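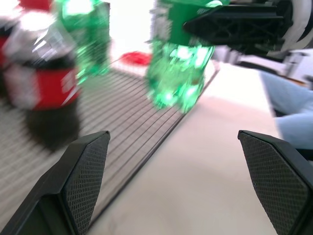

I'm still not sold on the rack. I have read the whole thread since Wednesday, including the long message with the shelf diagrams, and I come out where I went in: a wire rack under soda bottles is a solution for somebody who sells racks. What you have in the end is a cola bottle with a red label standing up on a set of thin dark lines, and a couple of green ones near it, and I would like someone to tell me what the lines are doing for the cola that a plain beige tabletop wouldn't do. A bottle stands on a tabletop. It has been standing on tabletops for a long time.

More below, in line, where I can manage it.

On Wednesday the Flurnlow pantry list digest wrote:

> We switched the drinks corner over to a rack in August and would
> never go back. Three reasons. First, air gets under the bottles, so
> they chill faster and they don't leave rings. Second, the rack tells
> people where the drinks go, so they stop ending up all over the
> counter. Third, you can lift the whole thing out and wash it.
>
> We got the Van Dusen one, the bigger size. The Gevach is cheaper
> but the wires are further apart and small bottles tip.
>
> Also strongly suggest sorting by color. Cola at the left, lemon-lime
> next to it, water at the end. People find what they want and put it
> back in the same place. Opened bottles go in front.
>
> If anyone wants to do this at Studton too, I'm happy to write up a
> one-page guide.

OK. Taking these in order.

> First, air gets under the bottles, so they chill faster

In a refrigerator, maybe a little. I'd want to see a thermometer before I believed it, and I'd want it to be somebody else's thermometer. But we're talking about the drinks corner, and the drinks corner is a table in a room. Air under a bottle at room temperature gets you a bottle at room temperature. I'll give you the rings. Bottles straight out of the fridge do leave rings, and a rack does keep them off the table, but so does a dish towel, and we own a drawer full of those.

> the rack tells people where the drinks go

This is the one I have the most trouble with. I've been on this list through the tray, the label maker, the laminated sign and the second laminated sign. Each of those was going to tell people where the drinks go. People put a bottle down where their hand is when they finish pouring. If the rack happens to be under their hand, good. If the rack is at one side and there's a nice smooth clear stretch of table right beside it, I know where I would put mine.

Did anybody look at it again a month later? I'm asking seriously. Everything works in the first week. The sign worked in the first week.

> you can lift the whole thing out and wash it

You can. Does anyone? Spilled cola on a flat surface is one wipe. Spilled cola on a grid runs between the wires, sits on whatever is below, and dries there, and then you have two things to clean, one of which has a great many corners. I had a cooling rack at home that caught some syrup once and I went at it with a toothbrush for most of an evening.

> The Gevach is cheaper but the wires are further apart and small
> bottles tip.

I believe this completely and I'd add that it's an argument against racks. Most soda bottles don't have a flat bottom to begin with. They stand on little feet, and feet and gaps don't get along. If the lines are close enough together it's probably fine, so if we have to buy one, buy the one with the closest spacing and don't let anybody talk you into the bargain. Bring a bottle along and stand it up on the thing before paying. A half-empty one, they're worse.

> strongly suggest sorting by color

Here I'll bend. Red label at one end and green bottles together does make sense, because you can tell them apart from across the room without reading anything, and it costs nothing. My doubt is only about the "put it back in the same place" part. But sorting them when you set up is easy and I'd do that with or without a rack. I don't see that water needs an assigned spot.

> Opened bottles go in front.

Yes. Agreed, no notes. I'd go further and say write the day on the cap with a marker. We poured out four flat ones after the last supper, and every one of them had been opened while another was already open behind it. A rack would have held all of them very neatly.

> If anyone wants to do this at Studton too

Please not yet. Studton has the narrow table, and a rack with any kind of raised border on it is going to hang over the end or eat the space where the cups go. Somebody should measure before anyone writes a guide. I can bring a tape measure if the building is open in the afternoon.

What I'd rather try first: clear the left half of the table, put down a towel, set the colas at the far left and the green ones beside them, cups on the right, and leave it alone until the end of the month. If the bottles have wandered all over by then, I'll chip in for the Van Dusen and I won't bring up the laminated signs again.

One other question, which got lost in the shelf diagrams. Who has the key to the cabinet with the extra cups? It was locked when I went by and it isn't on the hook.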